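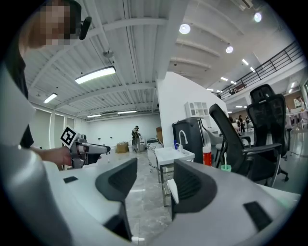 **How long does a sourdough starter take before you can bake with it?**

Usually between one and two weeks, depending mostly on how warm your kitchen is. You want it to double in size a few hours after each feed, and to do that several days running, before you trust it with a whole loaf.

I love this stuff, so be warned, I'm going to go on a bit. A starter is only flour and water left to get lively, and the first time you lift a proper loaf out of the oven that you raised with it you'll be telling everyone you meet!

## What you need

- A clean glass jar that holds at least three times as much as you plan to put in it
- Wholemeal or rye flour for the first few days (I use the stoneground rye from Grenano)
- Strong white bread flour after that
- Tap water that has stood for an hour
- Kitchen scales
- A rubber band

The rubber band goes round the jar at the level of the mix straight after feeding, so you can see how far it climbs. Mine lives in an old Drimero jam jar with the lid resting on top, not screwed down.

## Days one to three

Put 50 g of wholemeal flour and 50 g of water in the jar and stir until there are no dry bits. Rest the lid on top and leave it somewhere warm, out of the sun.

On day two, just stir it. You may see a bubble or two, or nothing whatsoever.

On day three, throw away all but 50 g, then add 50 g of flour and 50 g of water. It may smell a bit like old socks at this stage – horrible, but perfectly normal. Fuzzy mould, or any pink or orange streaks, is another matter. Bin the lot, scrub the jar and start again.

## Day four onwards

Do the same once a day, now with half wholemeal and half white. Lots of people give up around here, as the early burst of bubbles often dies right down and the jar looks dead for a couple of days. Keep feeding it! Mine sulked until day 7 and then nearly pushed its lid off overnight.

Once it's rising well, feed it morning and evening for a few days. The smell should change to something like yoghurt or cider, and that's when I start getting excited.

## Is it ready?

Drop a teaspoonful into a glass of water when the starter is at its highest. If it floats, that's a good sign. Rye starters sometimes sink even when they're in great form, so I go more by the rubber band: doubled within six hours or so, 3 days in a row, and I bake.

## A first loaf

- 465 g strong white flour
- 320 g water
- 90 g lively starter
- 9 g salt

Mix everything except the salt, leave it for half an hour, then work the salt in with wet hands. Over the next two hours, stretch and fold the dough four times. Leave it until it has grown by half, shape it, and put it in a floured basket in the fridge overnight.

Heat a lidded cast-iron pot in the oven at 240°C. Tip the dough in, slash the top, and bake for 25 minutes with the lid on and 20 with it off. Let it cool fully on a rack before cutting (I know, I know).

## Keeping it going

If you bake once a week, keep the jar in the fridge and feed it weekly. Take it out the evening before you need it and give it a feed, plus another in the morning if it looks sleepy. A layer of grey liquid on top only means it's hungry – pour it off or stir it in.

Spare starter makes brilliant pancakes and crackers. It also dries well: spread it thinly on baking paper, leave it until it snaps, and store the flakes in a sealed tin. I dried a batch last December and it was bubbling again after two feeds.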